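Faustine Gaillard had already put the kettle on when I got to the Vusine, and she apologized for the state of the hallway before I had even noticed the hallway. If you have ever taken one of her letter-writing evenings you will know the feeling. You come in meaning to stay an hour, and then somebody hands you a plate, and it's dark out.

She started the evenings one November, in a room over the Villalobos bakery, with 10 people and a box of mismatched envelopes. "I thought we would do it until Christmas," she told me. "I had bought enough stamps to get us to Christmas. Then a man asked me what we were doing in January, and I'm a coward, I said the same thing again!"

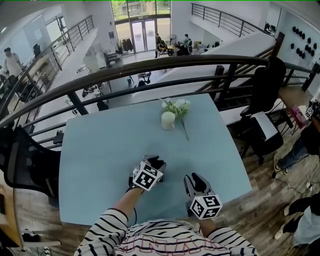 Letters, she says, are mostly a matter of getting past the first line. She has seen grown adults sit with a clean sheet for 43 minutes and then write three pages to a sister without lifting their head. Her advice is to begin with whatever is right in front of you, however dull it seems. A pale blue table will do, or a striped sleeve resting on it, or the noise from the street. "Your sister doesn't need news," she said. "She has news all day long. She would like to know where you're sitting."

I asked whether she had always been a letter writer, and she laughed so much she had to put down her cup. As a girl she was made to write thank-you notes to an aunt in Arnilell, and she hated every one of them. The aunt kept them all, over 60, tied up in kitchen string, and they came back to Faustine in a shoe box years later. "They are terrible letters," she said. "Thank you for the socks, the socks are warm, it is raining. But I read them and I remembered the rain, you know?"
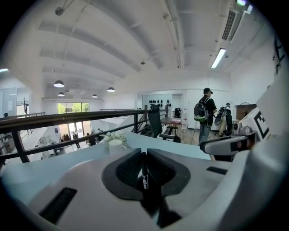 Words: the Setari Neighborhood Letter
Posted Mar 24, 2024

She is relaxed about materials, which surprised me. I had come ready to talk about fountain pens and good paper (I own a little too much of both), and she waved all that away. A black marker is fine if that's what is within reach, though she'd ask you to write large and think of the person's eyes. What she does mind is people copying out a clean version. She likes the crossings-out left in, and the arrows, and the bit that runs up the side of the page when the writer has run out of room.

By her own tally the group mailed 200 letters last year, and she is proudest of the ones that got an answer. One went to a former piano teacher and came back with four pages and a pressed leaf. I wanted to hear more about that one, but the bread had arrived from downstairs, still warm, and Faustine was looking for the butter.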